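Weißer Belag auf hellem Tisch geht nicht weg

Heikki Saarela
geschrieben am 7. März 2024

Hallo zusammen,
wir haben seit Januar einen langen Esstisch mit lackierter Platte, Farbton helles Graublau. Gekauft bei Segers, Modell Oren. Nach dem Abwischen bleibt jedes Mal ein matter Schleier zurück, den man vor allem abends bei Lampenlicht sieht. Ich wische mit lauwarmem Wasser und einem Spritzer Spülmittel, danach mit einem trockenen Geschirrtuch. Glasreiniger habe ich einmal versucht, da wurde es eher schlimmer.

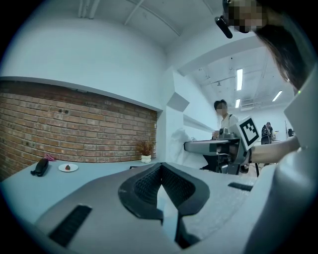 Der Schleier lässt sich mit dem Finger verschieben, also ist es wohl kein Schaden im Lack. Unser Wasser ist ziemlich hart. In der Pflegeanleitung steht nur »feucht abwischen, keine Scheuermittel«. Hat jemand eine Idee, was man da nehmen kann? Essig traue ich mich nicht so recht.

Eftychia Kyriakidis
Wenn es sich verschieben lässt, sind das fast immer Reste vom Spülmittel. Ein Spritzer ist bei Lack meistens schon zu viel. Ich würde so vorgehen:

Zuerst die Platte 2 Mal nur mit klarem Wasser und einem frischen Mikrofasertuch abwischen, das Tuch dazwischen gut ausspülen und auswringen. Dann sofort mit einem zweiten Tuch trockenreiben, immer in Längsrichtung. Das Geschirrtuch würde ich weglassen. Wenn es mit Weichspüler gewaschen wurde, schmiert es selbst.

Bleibt danach noch etwas, ist es Kalk. Dann hilft destilliertes Wasser – gibt es in jeder Drogerie. Essig pur würde ich auf Lack auch nicht nehmen. Stark verdünnt geht es oft, aber vorher unbedingt an der Unterseite probieren und über Nacht abwarten.

Glasreiniger enthält häufig Alkohol, der kann den Lack auf Dauer stumpf machen. Also lieber lassen.

Ross Ritchie
hatte ich auch, einfach Möbelpolitur drauf und fertig

Evander Munro
Politur bitte nicht, solange der alte Film noch drauf ist, damit schließt man ihn nur ein. Bei unserem Tisch hat klares Wasser gereicht, es hat aber 6 Durchgänge gebraucht, bis alles herunter war. Seitdem nehme ich Spülmittel nur noch bei Fettflecken und wische die Stelle gleich nach.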